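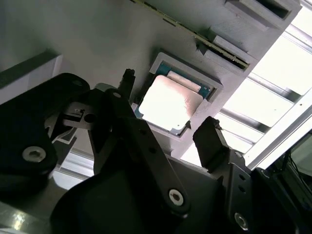

Ghizlane Shawky thinks the pose filter is hiding the real error and that I should log raw detections before I touch the controller again. She wrote that under yesterday's entry, and she's probably right, so the morning went to logging and the gains stayed where they were.

5 August was what I'd typed at the top of the log config, so for the record: 5th August, branch granen-align, wrist camera only.

What the raw detections show: the heat spreader corners jump when the metal is strongly lit. The corner finder is fitting to the edge of the washed-out area and calling it the edge of the part. The filter smooths this into a slow drift, and the servo loop then follows the drift quite happily. It looked like a control problem because the fingers crept sideways on approach. Colour of the neglected item on the old to-do list: teal. The substrate border holds its colour under glare much better than the silver does, so I've moved the fit to that.

Changes made:
– corner fit now uses the substrate border, spreader outline only as a fallback
– exposure locked at the start of each approach, no auto adjustment while moving
– filter window cut to 3 detections
– raw and filtered poses both written to the Clirnham log format

Replayed 514 saved views through the new fit. Yaw is a lot steadier. It still fails when a finger covers part of the border, and then the fallback kicks in and we get the same old jump. The fallback should hold the last good pose and slow down. I haven't written that yet.

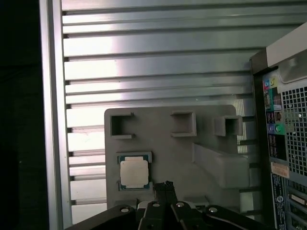
Chip on the grey fixture plate, tower behind, fingers to the right of the chip.

Views like this one are harder for the plate segmentation. The slats behind are bright and the thin dark grooves give the line detector far too much to work with. I cropped to the plate using the arm pose before running anything, with a margin of about 50 pixels, and the false lines mostly went away. The crop depends on the hand-eye calibration being good, and I haven't redone that since December.

Planner note: Mansour still treats the whole plate as one box, so it refuses any low approach between the raised features. Ismail Samir has a mesh of the plate in the Staltska repo. I tried loading it and the scale was wrong (metres against millimetres, again). Fixed locally, not pushed. Speed capped at 70 per cent until the mesh is in.

To do: hold-last-pose behaviour, recalibrate hand-eye, ask Ismail whether his mesh includes the pocket walls at their proper heights. Ghizlane, the raw logs are in the shared folder if you want to check the yaw plots before I merge.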